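Geology teaching lab, Duston wing. Walk-round before the March school visits. Done 8.15am, me (Asanka K) plus Gilang Liew

- [x] Fire doors close on their own. Left one slow, still shuts
- [x] Exit signs lit
- [ ] Eyewash station: pressure weak on right side. Reported, ref 876
- [x] Rock saw locked off, key with Hằng Thân
- [ ] Acid cupboard: dilute HCl bottles ok, label peeling on two. Relabel before any pupils come in
- [x] First aid kit sealed
- [ ] Specimen drawers: bottom runner sticks, drawer comes out too far when pulled hard. Toe hazard. Tape shut for now

Goggles counted, 300 in store incl. the childrens sizes. Scratched ones binned. Kokance order still not here, Kha Hồ chasing.

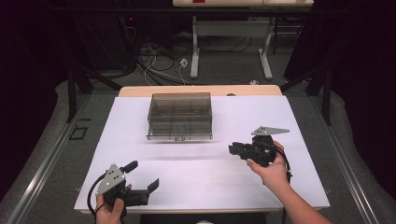
Handling tables next. Every sample the pupils touch goes through Hằng Khổng first, no sharp edges, no asbestos minerals, no galena for the under 11s. Small stuff is the problem, chips get everywhere and then on the floor. Want them in clear divided boxes like the smoky plastic one on the white paper, one type per compartment. Paper down on the tables as well, grit shows up on it and you can fold the lot into the bin.

Outside rock garden:

- [x] Path swept
- [ ] Big sandstone block, 1850 kg, rocks slightly when pushed at north end. Rope off untill Rotich have wedged it
- [x] Handrail firm
- [ ] Drain cover by the bike racks lifted, trip risk. Job 979

Recheck the open ones before first group. Gilang has eyewash and drain, I'll do labels and the drawer.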